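Workshop notebook, January
Reading time: 2 min

Re-gluing the Ternberg chair. Back in from the cold store at 8.40, joints still loose on both rear legs. Scraped the old hide glue out of the mortices with the narrow chisel and warm water. Left side came clean. Right side has a split running down from the shoulder, 115 mm long, older than the last repair by the colour of it. 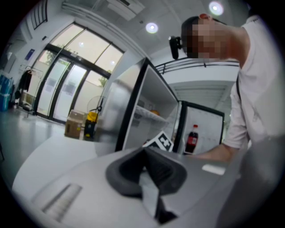 Fresh glue soaked overnight, 100 g dry to 154 g water. Slightly thin for my liking but it ran into the split well with a palette knife behind it. Clamped with cork pads, wiped the squeeze-out, left it alone till after lunch.

Valentyna Zinchenko thinks the seat rail is a replacement. The saw marks are too even and the beech is paler than the rest. I'd agree, though the pegs look original. Have asked Gavilach if they hold the earlier repair notes. 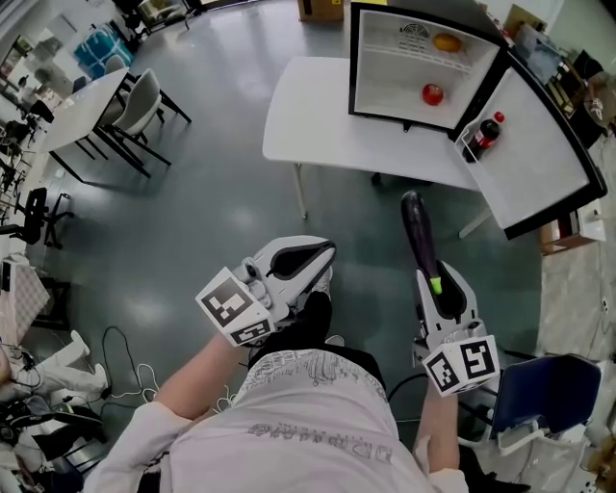
Second clamp slipped at 2.15 and took a bit of finish with it on the inside face. Will touch in with shellac once the joint has cured. Don't use the blue clamps on this one, the jaws don't sit parallel.

Quote for the new webbing is 680, too high. Try Flutden first.

To do: dry fit front stretcher, check the legs for rock, order pearl glue.

3 comments | 2 shares

Recent entries
Bach stool: stripping the old varnish
Sharpening the narrow chisels
Shellac test strips on beech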